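Reading time: 2 min

Week 4 handout: Sorting and storing household papers

Most households keep too much paper and still can't find the one sheet they need. In this unit we look at a simple way to sort it. The method works for a kitchen drawer or a whole filing cabinet.

Before class, read the Hawthorne chapter on records and bring one folder of your own papers. Old bills are fine. Cover any account numbers.

1. First sort

Work on a large flat surface. Make broad groups only: money, home, health, school, car, everything else. Don't read letters all the way through at this stage. A person working steadily can get through 200 sheets in an evening. Use open containers for the groups, and give each group its own color if you can. Labels can wait until the groups stop changing.

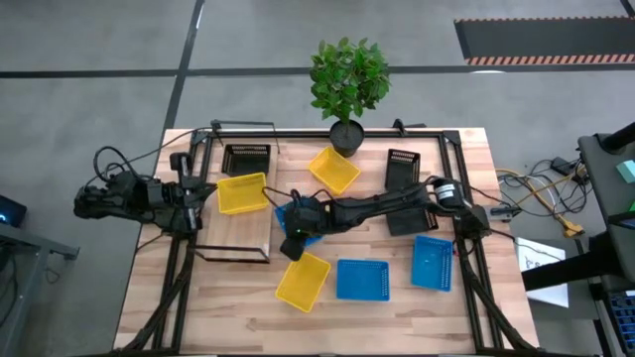 2. Second sort

Take one group at a time and split it by how long it must be kept.

Short: receipts for small purchases, notices of past events, superseded price lists.
Medium: bank statements, pay slips, repair invoices, warranty papers.
Permanent: birth and marriage certificates, deeds, adoption papers, military records.

Check the rules where you live before you throw out tax papers. They vary, and self-employed people often have to keep more. Put anything you're unsure of in a separate folder and date the folder, so you know when you last looked.

In the Okmont exercise, the family starts with more than 4,000 sheets and ends up with 18 folders. Look at which groups they merged and be ready to say whether you would have done the same. Several students last term wanted to keep car and home apart.

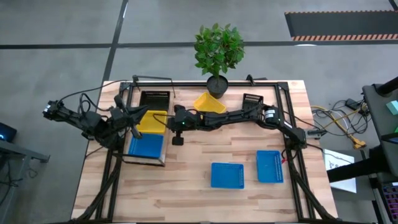

Elif Naz Ateş
Instructor, Home Records and Budgeting

3. Keeping it going

Pick a fixed time, such as Sunday after lunch, and file the week's mail then. Shred anything with a signature or account number. Go through the medium group every July.

For next week: finish your second sort and write 2 paragraphs on the group that gave you the most trouble. Hand them in to me or to Sabina Polák at the front desk.

This site uses cookies. Accept | Manage settings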